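Galerie: Greifermodul Uvport im Praxiseinsatz

Auf dieser Seite zeigen wir das Greifermodul Uvport, wie es bei der Arbeit aussieht. Die Firma Workasano bietet das Modul als Bausatz für kleine Roboterarme an. Er richtet sich an Werkstätten, Labore und Schulen, die einen Arm schon besitzen und ihm einfache Aufgaben mit weichen Gegenständen geben möchten.

Wir haben für die Galerie keine Studioaufnahmen gemacht. Die Kamera sitzt direkt am Greifer und fährt bei jeder Bewegung mit. Deshalb hat der Betrachter denselben Blick, den auch die Steuerung Praltar bekommt. Wer mit dieser Steuerung arbeiten will, sollte solche Bilder kennen, bevor er bestellt.

Zum Lieferumfang gehören zwei Finger, die Halteplatten, die Kamera mit Kabel und ein Satz Schrauben. Der Arm selbst ist nicht dabei. Für die Montage sollte man beim ersten Mal einen halben Nachmittag einplanen, beim zweiten Mal geht es viel schneller.

1. Weiches Material in Bewegung

Blaugrünes Material zwischen den schwarzen Fingern, vielleicht ein Schwamm oder ein Tuch. Die helle Fläche dahinter ist durch die Bewegung verwischt, die silbergrauen Schrauben an den Halterungen bleiben gut zu erkennen. Links läuft das dünne blaue Kabel nach außen. 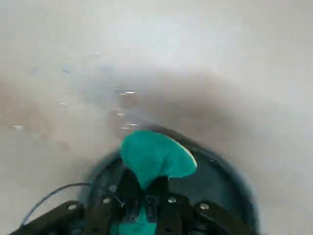

2. Hinweise zur Montage

Das Kabel soll einen kleinen Bogen behalten. Wird es zu straff verlegt, zieht es bei weiter Drehung am Stecker. Im Bausatz liegen 8 Kabelbinder, davon braucht man meistens nur einen Teil.

Die Schrauben bitte zuerst alle locker ansetzen und danach gleichmäßig festziehen. In der älteren Anleitung stand die Reihenfolge umgekehrt, das haben wir inzwischen korrigiert. Nach den ersten Betriebsstunden empfehlen wir, den Sitz noch einmal zu kontrollieren.

3. Kamera und Licht

Bei schnellen Fahrten wird das Bild unscharf, besonders auf hellen Flächen ohne Muster. Für die Erkennung in Praltar genügt es oft, kurz vor dem Greifen das Tempo zu senken. Eine gleichmäßige Beleuchtung von oben hilft ebenfalls. Direktes Sonnenlicht auf der Arbeitsfläche sollte man vermeiden.

4. Preis und Bestellung

Der Bausatz kostet 936 Euro, der Versand kommt hinzu. Bestellungen nimmt unser Vertriebspartner Grecu entgegen, ebenso Anfragen für Ersatzfinger und Halteplatten. Nach etwa 2.000 Greifvorgängen empfehlen wir, die Kontaktflächen der Finger zu prüfen und bei sichtbarem Verschleiß zu wechseln.

Die nächste Lieferung erwarten wir im Juni. Vorbestellungen sind ab sofort möglich, bezahlt wird erst bei Versand. Für Schulen gibt es auf Anfrage ein eigenes Angebot mit gedruckter Anleitung.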